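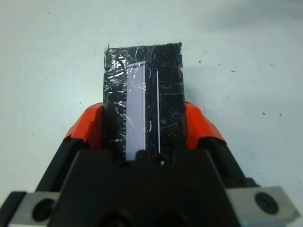
A taped black test piece in the orange pads.

The open day at Ulteck's Trallesness works began at 9 with a safety briefing, which Povilas Kuusk attended because he had written it. He stood at the back. The young engineer reading it skipped the paragraph on hair and loose sleeves, went back, and read it twice.

Kuusk had retired in September. He had been given a visitor's badge with his surname spelled correctly and his first name left off. It hung from the same kind of lanyard he had once rejected, in writing, on the grounds that the clip did not release under load. He pulled on it during the briefing. It did not release.

There were 15 people in his group. They were taken through the wash bay and the stores, then along the yellow line to Cell 4, where the Gundik arm was bolted to a plinth beside a pale table. Kuusk knew the plinth. He had specified the grout.

The demonstrator was named Jaunzems. She had joined after he left and she spoke to the group without notes.

"The task is regrasping," she said. "The arm picks up a test piece, holds it on the long edges, turns it, and puts it down on the mark. We use the same piece every time. It's number 391."

She held it up for them. It was flat, black and rectangular, wound in clear tape that had wrinkled at one corner, with a pale lavender strip running down one face. The tape was covered in fine scratches.

"What is it?" asked a man with a child on his shoulders.

"A test piece," said Jaunzems.

"But what was it before?"

"I don't know. It was in the drawer when I got here."

Kuusk knew. It had been the cover of a junction box, from a line that was dismantled when the company moved its packaging work inland. He had cut it down himself on a Sunday, with the wrong saw, and taped it because the edges were sharp. The lavender strip was card from a folder. He had put it there so that a person watching on a monitor could tell which way round the piece was. None of this was recorded. He had meant to record it.

Jaunzems put the piece on the table, stepped outside the barrier and started the program.

The wrist rotated and came down. The fingers closed and the orange pads met the long edges of the piece. A screen on a bracket showed the view from the wrist camera, with the piece standing in the middle and the light breaking up on the tape. The group watched the screen. Kuusk watched the arm, out of habit, and listened to the second joint.

"The pads are a soft cover over a hard finger," said Jaunzems. "You want some give in the contact. If the grip is too light the piece slides when the wrist turns. If it's too heavy, a flat part can bow, and then it springs out when you open."

"How hard is it squeezing?" asked the man.

"Forty newtons at the moment."

Kuusk had run it at less. He considered this. The tape would have become slicker with handling, and more force would be needed to hold it. Alternatively somebody had dropped it and turned the number up. He had no means of knowing which from this side of the barrier.

The arm lifted, turned the piece through a right angle, lowered it and opened. The child clapped. Jaunzems ran the cycle again, then a third time at reduced speed, naming each stage as it happened. On the third release the piece settled a little askew on its mark.

"That's within tolerance," she said.

"What's the tolerance?" said Kuusk.

It was the first thing he had said since the car park. She looked at his badge, which told her only his surname, and he saw her read it a second time.

"Two millimetres," she said. "Two degrees. It's in the procedure." She paused. "You signed the procedure."

"Revision C."

"We're still on revision C."

The group was moved on to the coffee. Kuusk stayed at the barrier. Jaunzems locked out the cell, hung her tag on the isolator and brought the piece over to him. He turned it in his hands. It was heavier than he remembered, and he decided that this was tape.

"You've put more layers on," he said.

"Two. The corner kept lifting."

"Did you weigh it afterward?"

"Before and after. It's in the log." She waited. "There's no entry for what it's made of, though. There's a line on the form and it's blank. It goes all the way back blank."

He asked if she had a pen. She had one in her sleeve pocket, and she unclipped the log from its hook and opened it at the first page, where the handwriting was his. He wrote down the material, the saw, the folder and the tape. In the column for the date he put the day's date, as the procedure required, and initialled it.

She read the entry through.

"Visitors can't sign the log," she said.

"No," said Kuusk. "You'll have to countersign."

She took the pen back and did so. Then she returned the piece to the table, lined it up on the mark and went to fetch the next group.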